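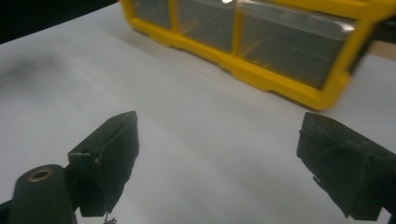

Fingers of the hand-held gripper over the white surface, yellow drawer organiser behind. Covering on the left finger seems to be peeling at the tip.

Jan 30, 2023
Gripper tool no. 2, finger covering and camera check
Written by: Chiyo Tsuchiya

Started with the tool as it came from the Wultden bench. The complaint in the book was "slips on small parts, sometimes opens not fully". I wrote these as two separate problems, since last time we treated them as one and lost a day.

First the fingers. The edge of the left one is frayed at the tip, and there are a few very small fibres hanging under it. The right one is rough over the face, with scuffs and little pits, and a small torn flap at the lower left. I had expected the left to be the bad one and the right to be still good, but I will do both. If only one side gets new covering the grip is not even, and the part turns a little when the tool closes. We saw this in December with the Barrera clips.

Removing the old covering. I warmed it with the hot air gun on the low setting and pulled from the back end towards the tip. Left finger: came away in one long piece and two crumbs. Right finger: came away badly. The glue stayed on the finger in the middle part and I had to rub it with alcohol and a plastic scraper, 13 minutes only for this. Please do not use the steel scraper. Somebody did it before me, I can feel the line with my fingernail.

Under the covering both fingers are in order, no cracks. I looked with the magnifier at the small round hole on the side of the left finger. The screw sits in it straight. I gave it a quarter turn and it did not want to move, so I left it.

New covering: the Wuvley rubber tape, the thin one. The thick one is nicer to touch but then the fingers meet too early and the software thinks there is an object in the grip. Cut two strips, 46 mm long each, corners rounded with the small scissors. The corners are where the peeling begins. I pressed each strip for 90 seconds in the soft vice, with paper on both sides. Then a waiting time with no load. The packet says overnight. I waited through lunch for the first test and will let it stay overnight before the tool goes back.

One remark about the direction. The tape has a liner that is printed with small arrows. I always thought this was only for the factory, but stretched along the arrow it gives less than across it. So arrow to the tip. I put this also on the card inside the lid.

Second problem, the opening. With the trigger fully released I measured the gap between fingers and it was smaller than on tool no. 1. I took off the rear cover and found the return spring hooked on the wrong pin, the lower one. It still works from there, but weakly, and when the slide is dirty it stops before the end. Moved the spring to the upper pin. Cleaned the slide with a dry cloth and then one drop of the Lemesano oil, wiped again. The slide should look as if there is no oil on it. If you can see oil there is too much and it will collect fibres.

After this it opens to the end stop each time. I did it quickly and slowly, and with the tool upside down, which is the worst position.

Camera. I checked the view after the fingers were on, because the new strips change how much of the picture they take. Both tips are visible from the lower side of the view, and between them there is enough free surface to judge where a part lies. The blur when I swing the tool is stronger than I like. I think the exposure is set too long for our lamp. Changed it down one step and it is better, but the black of the fingers becomes very dark and the edge of the covering is difficult to see. One step is the compromise. I did not touch the focus.

The mount with the brass-coloured ring, lower left beside the finger: I checked it for play by pushing with my thumb. No play. I did not take it apart. If somebody has to do it, mark the angle with a pencil first, there is no pin that holds the position and after turning it you must calibrate again from zero.

Calibration run with new fingers:
open position, stored new
closed position, stored new
closed position with the 1 mm card between, recognised as object, good
closed position with single sheet of paper, not recognised, as before

The last line is not a fault. Paper was never recognised, also not with the old covering, and the instruction says so on the page after the drawings.

Then I did the pick test with the small brass bushes, from the tray to the cup and back. 135 picks, of them two dropped. Both drops came near the beginning when I closed the fingers too far from the middle of the bush, so I count them to myself and not to the tape. I would like someone with less practice to repeat the test. I know this tool too well and probably help it without wanting.

What I am not sure about: the new tape smells stronger than the last roll. It can be another batch, or it was stored too warm. I kept the end piece in a bag with the roll number. If the covering starts to lift within a few weeks, look there first.

To do
Leave tool in the stand with the fingers open overnight. Not closed! The strips stick to each other.
Look at the corners with the magnifier in the morning.
Order one more roll of the thin tape, this one is enough for maybe two more pairs.
Check on tool no. 1 which pin the spring is on. I did not open it today.
Ask Wultden bench if they blow the tool with compressed air. If yes, please stop, I think the fibres go into the slide in this way.

Added later, before leaving: closed the tool by hand on the 1 mm card again. Still recognised. The closed value has moved by one digit, and I think it is the rubber settling. I will read it again tomorrow before I store anything, and if it moved more I will make the calibration again from the start.

C.T.

This notebook uses cookies to remember your login and the last page you opened. Accept | Settings
Workshop notes © 2023 | Contact the workshop | Back to top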